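三月 上午九点二十

流沙纸（水拓纸）第三批，接着做 Trestska 那套书的环衬。

开缸前室温 16 度，湿度 59%。昨晚打好的鹿角菜胶在桶里静置过夜，表面有一层细泡，用报纸条刮了三遍才干净。这批胶还是每升水六克，蒸馏水，先用热水化开再兑凉水。上一批用的是自来水，颜料下去以后边缘发毛，像锯齿，当时以为是胆汁放多了，减了胆汁还是一样。换水之后边缘明显利落。以后一律用蒸馏水，桶上已经贴了条。

胶的稠度：木签划一道，放开以后纹路往回弹一点点就停，和上次 Milagros 做孔雀纹时的手感差不多。做石纹其实可以再稀一些，稠了颜料摊不开，石纹的块面会显得小而碎。先不动，看试纸。

纸：Mestgate 的棉浆纸，100 克，裁成对开。昨天下午上的明矾，海绵单向擦一遍，叠起来压在两块板中间。早上翻了一下，最上面三张边角已经干透，发翘，放到最后用。背面用铅笔写了“矾”，写在右下角，请大家也都写同一个角，上次找正反面找了很久。

颜料：Pylypenko 的水性颜料，取黑、熟赭、钛白三种。群青开了一小碟备着。胆汁逐碟加，从最先下的颜色往后递增：黑两滴，熟赭三滴，白五滴。白色特别重，头两碟都沉底，加到五滴才浮得住，摊开也只有掌心大。

石纹的样子大家说法一直不统一，Octavio 要“粗一点、像真的石头”，客户的原话是“不要太热闹”。我的理解是底色灰要占大头，筋要细，要断，颜色偏锈，不能一条线从头通到尾。
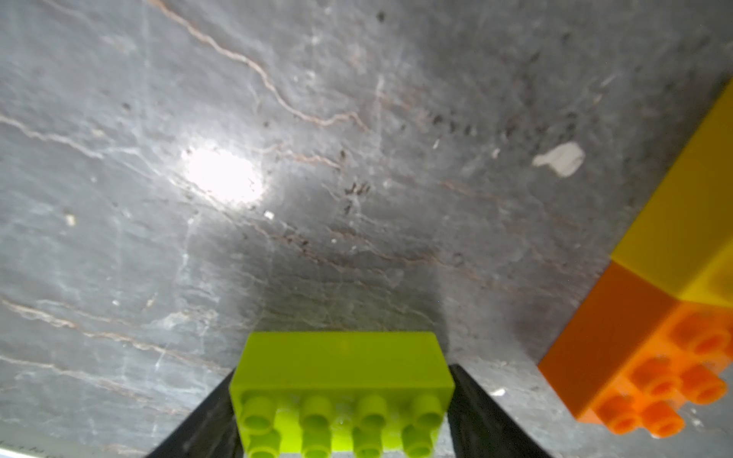
灰底、锈褐色细筋，筋走到中间就淡掉。

照这个意思排下颜料的顺序：

先黑，兑水兑到发灰，用大刷子甩，铺满为止。再甩一遍淡白，让灰退开一些，留出云状的块。熟赭最后下，不甩，用细笔尖沿着灰白交界的地方点，点完马上用针带一下，带的方向从左上往右下，中途抬针。抬针的地方筋就断了。

试纸一：灰太黑，整张发闷。黑碟加水一倍。
试纸二：灰对了。熟赭的点太大，带出来像虫子。换更细的笔。
试纸三：筋可以了。左下角有一块空白，是落纸时兜进去的气泡。Milagros 说我右手放得太快，应该先让对角的一条线碰到胶面，再往两边放平。
试纸四：没有气泡。筋的方向略乱，有两条交叉成了叉，看着像树枝。真石头上也有分叉，不过叉口是尖的，角度小，这张的叉口太圆。
试纸五：留作样张，夹在本页后面。

十点四十开始正式拓。

做到第七张胶面开始脏，熟赭有沉渣，浮起来以后把灰底顶出许多小白圈。刮一遍，好一些。第九张之后每拓一张刮两遍，慢，但废张少了。

Octavio 中途过来，建议在白里滴一点橄榄皂液，让白块炸开，做出网状的效果。试了一张，炸得太厉害，整缸的灰都被推到边上，后面两张也受影响。皂液暂时不用，要用就单独开一小缸。缸边沾过皂液的那支滴管已经扔了，请不要从垃圾桶里捡回来。

午饭后胶温升上来一点，颜料摊得比上午开，胆汁应该减。黑减到一滴，白减到四滴，恢复正常。这一点以前记过，春天和秋天做的时候最明显，上下午要各试一次纸，不要拿上午的配比直接做到晚。

下午四点收工时共拓 31 张，其中能用的还没细分，等干了压平再挑。冲洗用的是慢水流，纸斜搁在板上，从上往下淋，不要对着水龙头直冲。有一张冲掉了右上角的颜色，查下来是那个角明矾没擦到，背面透光看能看出一道弧形的边。擦矾的时候海绵到纸边要多走出去一截。

晾纸：竹竿六根，竿上先垫废纸，直接搭在竿上会留一道印。上个月那批就有印，压了两天也没压掉。

关于石纹的方格拼法。Trestska 那边问过，书盒的里衬能不能做成几块大的石纹拼在一起，块与块之间留一条细缝，像墙面那样。技术上不难，就是分块拓、分块裁，缝用深灰的窄纸条垫在底下露出来。麻烦在于盒子的后壁和两侧要不要对纹。我倾向不对。相邻两块纹路接得太准，裱糊时只要走一点点就看得出来；干脆各走各的，反而容易做。底板用深灰，壁用浅灰，白筋放得很淡，上下分开颜色就清楚了。 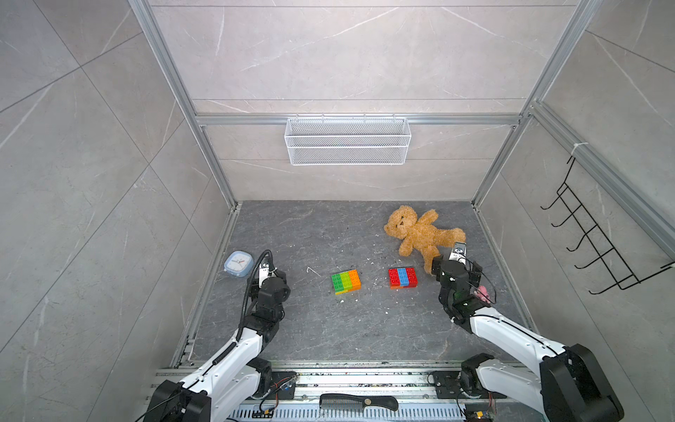 浅灰墙板上是淡白纹，深色细缝；底面深灰。

盒子做一个小样再报价。灰板用两毫米的，里衬纸裱好以后要整体压一夜。裱的时候纸会伸，横丝方向伸得多，裁里衬时丝缕一律竖着走，每块四边先各缩半毫米，裱上去正好。缝的宽度先按两毫米做，Milagros 觉得一毫米更好看，但我担心手工对不齐，两种各做一面比较。

胶水：小样用小麦淀粉糊，加少量 Gerkine 的白胶，比例糊七胶三。纯白胶干得太快，大块的纸来不及赶气泡；纯糊又太湿，矾纸上的颜料会被蹭起来，熟赭尤其容易掉。裱之前先拿废张做一次擦拭，用湿棉签来回十下，看棉签上有没有颜色。今天的试纸二擦下来有很淡的褐色，试纸五没有。试纸二干得时间其实更长，原因不明，怀疑是那一碟熟赭的点太厚，浮在上面没有吃进纸里。

表面要不要上蜡，还没定。上蜡以后灰会深一档，白筋更亮，手摸也顺，可是侧光看有反光，翻书的时候晃眼。环衬先不上。盒子里衬可以上一面试试，用微晶蜡，布擦，薄薄一层。

剩料：
胶约半桶，盖保鲜膜放阴凉处，最多再用一天，闻着发腥就倒掉。
黑、白各半碟，已封。
熟赭那碟有渣，不要再用，新的明天开，开之前过一遍细纱。
矾纸还有一小叠，压在板下。

梳子洗过，晾在窗台。大刷子的毛根里还有白色，泡着，谁最后走谁拿出来甩干，毛朝下挂。

明天要做的：
翻压今天的纸，换一次吸水纸。
给 Mestgate 去信，问同一款有没有再厚一档的。
做盒子小样，先裁后壁。
试一碟熟赭兑少量群青，看锈色能不能压暗一点。Octavio 说现在这个褐色偏暖，晚上灯下看确实有点发红，白天窗边看不出来，两种光下各比一次再定。

下午六点十分补：晾在最里面那根竿上的两张粘在一起了，从角上慢慢揭开，颜色没掉，背面起了一点毛。挂的时候间隔再放宽些。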